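Sunday, 21st May

I have been trying to own fewer things that hold other things. It's going badly. Last weekend I went to Fundley to return a basket and came home with the basket and a second, slightly smaller basket that fits inside it, so that the first one now has something to hold.

The subject today is keys, or losing them, which I do at a professional level.

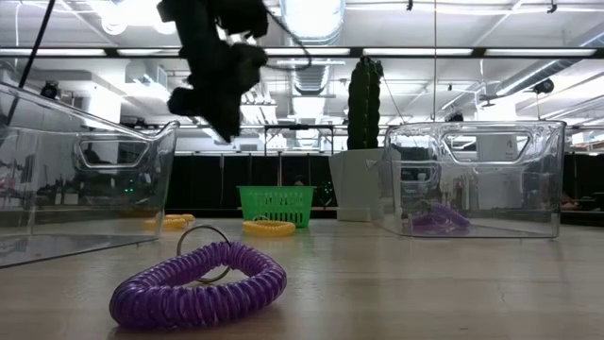
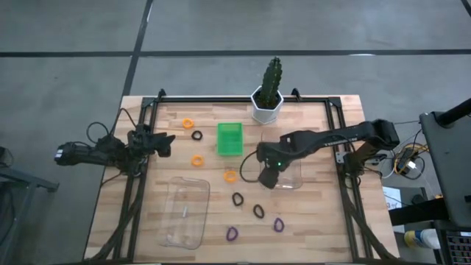
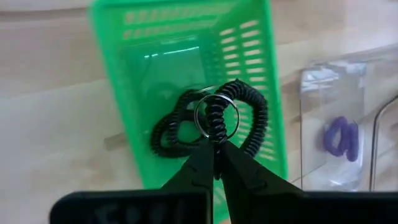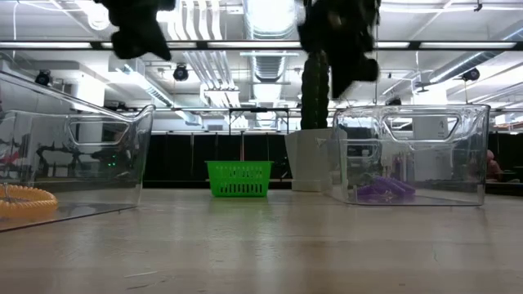 I locked myself out three times in February. The first time I sat on the steps in Dakeck drizzle for most of an afternoon with a bag of thawing peas. The second time the locksmith remembered me. The third time he had a nickname for me, and I paid him 144 dollars to hear it.

After that I got serious. I bought a hook for beside the door. The hook is a very good hook. It currently holds an umbrella, a tote bag full of tote bags, and a scarf I don't think is mine. My keys live in whichever coat I'm not wearing.

People keep telling me about trackers. My cousin swears by one from Sepp that chirps when you clap. I borrowed it for a week and learned that it also chirps at sneezes, dropped pans and the dog next door, and that it will do this at four in the morning from inside a boot. I gave it back. She has since lost it.

Then there's the spare key problem. You're supposed to leave one with a neighbor, but that means being on good terms with a neighbor, and we had that business with the hedge. Under the flowerpot is out because every burglar since the invention of the flowerpot has looked there. I tried a fake rock. I live on a street with no other rocks.

My mother had one key on one nail in Prarnau for thirty-odd years and never lost it. When I asked how she managed, she said she mostly left the door open.

Anyway, I have the big coat on today and the keys are in it, I checked twice on the way up. The smaller basket is going back to Fundley on Tuesday if I can find the receipt, which I put somewhere safe.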